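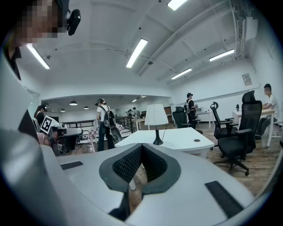
4.1 Scope of the floor rules

Section 4 applies to every shared floor on which two or more operators record manipulation tasks with Jiltier hand-held grippers. It covers spacing, cable control, marker care, object preparation and the recording of other people. It doesn't cover gripper calibration (Section 3) or file upload (Section 6). A shared floor is any room in which one operator's cameras can see another operator, even when the two are working on different tasks. A single table lamp on a white table is a simple task object, but with other operators in headsets and backpacks on the same floor, the station falls under the full set of rules. Local site rules take priority where they are stricter.

4.2 Roles

Each session has one floor lead. The floor lead assigns stations, approves changes to the layout and may stop any recording. At the Udmont site the floor lead is Ea Vídalín; at other sites the name is posted with the station plan. Operators may stop their own recording at any time and don't need approval to do so.

4.3 Preparing the station

1. Check the station against the station plan. Confirm the table number and the task code.

2. Clear the tabletop of everything that isn't on the task sheet. Cups, phones and spare batteries go on the side desk.

3. Look for holes in the tabletop. A cable grommet must be closed with its cover or listed on the task sheet as a known feature. Don't tape over a grommet partway through a series.

4. Place the task object at its start position. If the object has a power cord, prepare the cord as described in 4.4.

5. Push unused chairs back until there is 500 mm of clear floor on the operator's side of the table. Measure from the table edge to the nearest caster, not to the seat.

6. Stand at the station with both grippers lowered and turn to each side. The backpack must not touch a chair, a railing or another operator.

NOTE: A backpack with its shell open takes up more room than a closed one. Carry out step 6 with the shell in the position it will have during recording.

4.4 Objects with power cords

All corded objects are handled unplugged unless the task sheet says otherwise. Choose one cord state and keep it for the whole series:

State A – Cord laid out. The cord lies on the table and leads away from the operator.

State B – Cord bundled. The cord is gathered and stowed on or in the object, with no free end hanging over the table edge.

Enter the state on Form 3230 before the first recording. A change of state starts a new series, even if the object and the task are the same.

CAUTION: Don't grip an object by its cord. A finger pad can pull a plug or strain relief loose with little warning.

CAUTION: Lamps are supplied to the station without a bulb where the task permits. If a bulb is fitted, the object must have been off for 15 minutes before it is gripped.

4.5 Starting a recording

1. Put on the headset and backpack. Fasten the straps before picking up the grippers.

2. Take one gripper in each hand and open both fully. Check that the finger pads are clean and seated.

3. Check the marker faces. Each square pattern must be flat, complete and free of glare. Replace a marker with a lifted corner; don't press it back down and continue.

4. Hold both grippers open and empty, short of the near edge of the table, with the markers in view of the head camera.

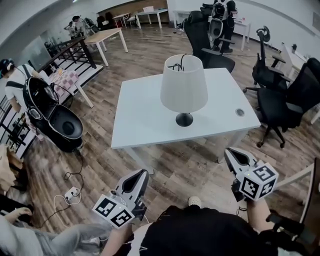
5. Keep the grippers still in the start pose until the tone sounds. If either hand moves before the tone, lower both grippers and begin again at step 4.

6. Carry out the task at normal working speed. Don't pause to correct a poor grip unless the task sheet allows a second attempt.

7. Return to the start pose and wait for the second tone.

NOTE: Sleeves must not cover a marker face at any point in the reach. Roll long sleeves back or secure them at the wrist.

4.6 Floor and cable control

Power strips are kept outside the walking path between stations. A strip that has to stay on open floor is placed next to a table leg or a wall, with its slack coiled on the side away from the path. Cables must not cross the operator's standing area during a recording.

Shoes must be closed at the toe and heel. Bags, paper or otherwise, are stored along the wall or under a side desk.

CAUTION: The headset limits the view downward. Before stepping back from a table, lower the grippers and look at the floor behind you. Don't rely on having checked it at the start of the series.

4.7 Other people in view

Everyone on the floor during a recording must have a signed consent record, including visitors and people seated at side desks. The floor lead checks the records at the start of each session and again when a person joins.

Faces are masked in processing before files leave the site. Masking doesn't replace consent, and it doesn't cover screens, badges or papers. Turn screens away from the stations and remove badges.

Operators at neighboring stations stand back to back where the layout permits. Talking is allowed between recordings. During a recording, speak only to stop the work.

4.8 Stopping and reporting

Stop at once if a cable catches, a marker comes loose, an object falls or someone enters the clear floor. Set the grippers on the table with the fingers open, then mark the recording as stopped. Don't delete it.

Report the stop on Form 3230 with the station number and the time of day. Use reason code 9 for any stop not covered by the printed list and add one line of text. Questions about the reason codes go to Umut Ateş at Plondby.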